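Comparing Two Bookmark Sync Apps on Student Phones
Bickerstaff College, Mobile Software course, final report

1. Purpose
Our group compared two apps that copy bookmarks between a phone and a laptop, Pedum and Sollov. We wanted to know which one handled a large bookmark folder better on a weak connection.

2. Method
We built a test folder with 207 bookmarks and loaded it on four phones. Each phone synced the folder once on campus Wi-Fi and once with the speed limited in the router settings. A run was stopped after 60 seconds if it had not finished. Before each run we cleared the app data and restarted the phone.

3. Results
On normal Wi-Fi both apps finished every run. On the limited connection, Pedum finished on all the phones. Sollov stopped at 50 bookmarks on two of them and had to be started again by hand. It also made duplicates of folders with the same name.

Pedum has fewer settings and no search by tag. Sollov's search was faster and we liked its layout more. 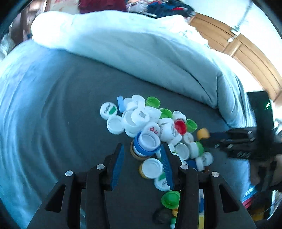
Figure 1. Bottle caps on a dark grey bed sheet, most of them white.

4. Limits
All the phones were Android. We did not test battery use. We planned to include a third app, Hoketti, but its free version does not sync between devices.

5. Next steps
The September group could repeat the test on iPhones with the same folder, which is saved in the course drive.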